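Hi Ottó, and the rest of the licensing crew at Brerkulico. As promised, this is the catch-up on the Janstead bylaw project up to the end of December, and sorry it's a bit of a ramble.

The big one first – council has given second reading to the cannabis retail bylaw! We got most of what we asked for, including the simpler renewal form (down to 4 pages). The setback from schools is still being argued over, and I'd be surprised if that gets settled before spring.

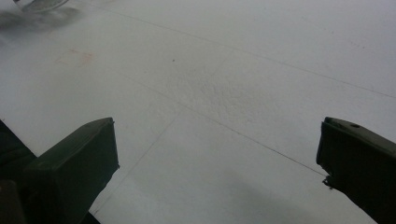

The mail-out survey did better than I'd hoped. We had 1,406 replies back, and I've read every comment, even the ones written up the margins. Parking came up far more than smell, which I didn't see coming. People on the Dramani side of town mostly want to know where the shops can go and how late they'll be open.

Our neighbourhood drop-ins are finished for now. We budgeted for 20 and ran all of them, though the one at Orkberg was pretty quiet thanks to the snow. 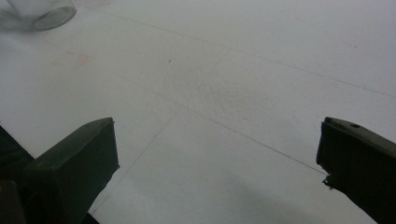
Two dark green gripper fingers over a pale surface.

On money, we're a little under on printing and a little over on hall rental, so it comes out close to even. I'd like to move the leftover printing money into translation if you're okay with that, Ottó. Just a quick email would do me.

Legal review is the slow part. The town's lawyer has 52 clauses to get through and wants new wording on the one covering medical growers who share a building – fair enough, it was muddled in our draft too.

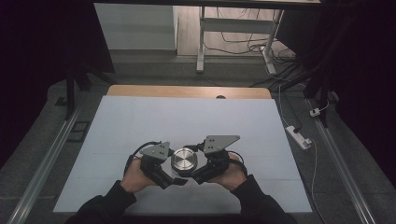 Next up is the zoning map, then a plain-language guide for shop owners. I'll send you the draft guide as soon as the map's signed off, and please mark it up as much as you like.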